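Tuesday, April 18, 2023
by Joaquín Ulloa

So I've been eating breakfast sitting down since December, and I have opinions about it now.

Some background. For most of my adult life breakfast was a thing I did over the sink, or in the car on the Bramport road with a granola bar wedged in the cup holder. Then last fall my bus changed. The 641 used to leave the end of my street at ten past seven, and they moved it back by 30 minutes, and suddenly I had this odd little pocket of morning with nothing in it. I tried going back to sleep (terrible). I tried reading the news (worse!). Then one morning I made oatmeal, put it in a bowl, sat at the table like a person in a commercial, and that was it for me.

The oatmeal took a while to get right. My grandmother made hers with milk and a cinnamon stick and so much sugar that the spoon practically stood up, and I still think hers is the correct version, but I can't eat that every day at my age. What I do now is half milk, half water, a pinch of salt at the start, and a spoonful of brown sugar right at the end so it melts into a little puddle. Sometimes a chopped pear. I went through a phase of putting peanut butter in and I regret most of it.

The other thing that changed is that I started setting the table the night before. My sister Staria-shamed me into this. (Staria is the housewares shop over in Fanham, where she spends all her money, and she can't walk past a shelf of bowls without texting me a picture.) Her theory is that if the bowl is already out, you'll sit down to it, and if it's in the cupboard you'll end up eating crackers out of the sleeve. She's right and I've told her so exactly once.
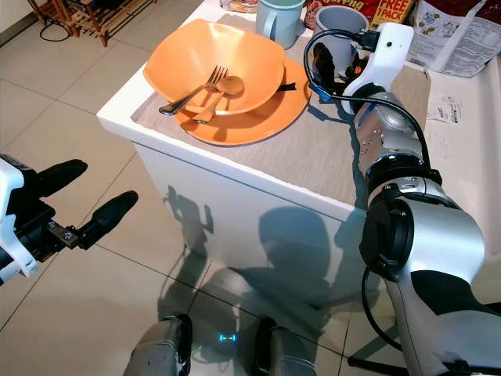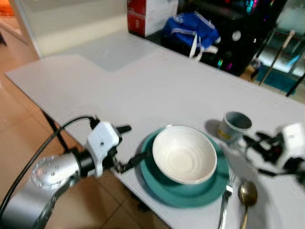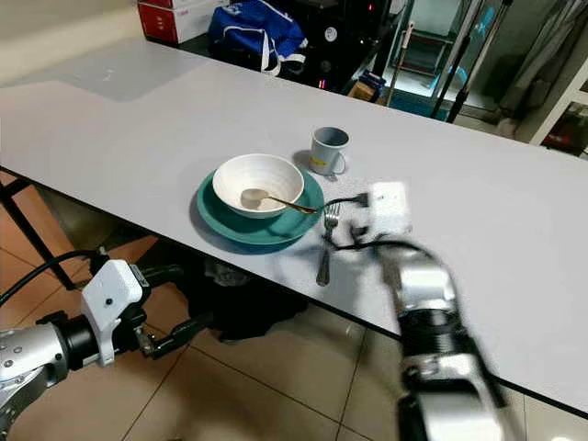 Bowl on a plate, every time, with a fork and a spoon.

I do the plate under the bowl too now. It felt fussy for maybe a week, and then I noticed I had somewhere to put the toast. Big improvement! I also own one good mug, and I'm not sharing it.

What I didn't expect was how much I'd like the quiet. I live over a bakery on Pettigrew Street, so it's never silent, there are trays banging and somebody down there is very fond of power ballads, but it's a friendly sort of noise and it doesn't want anything from me. I don't look at my phone until the bowl's empty. Some days I look out the window and watch the guy across the street try to parallel park. Some days I do the crossword, badly, in pen.

I did the walking thing for a while as well, a little loop after eating, because my step counter kept nagging me. Around 3,000 steps gets me down to the river and back with time to brush my teeth. I've kept it up on dry mornings. On wet ones I have a second slice of toast and feel fine about it.

Next up is eggs. I can scramble them and that's all I can do. My poached ones come apart into something like egg drop soup, and I've tried the vinegar and the whirlpool and the little mesh strainer. If you have a method that works for a clumsy person before seven thirty in the morning, please leave it in the comments, and tell me what size pot.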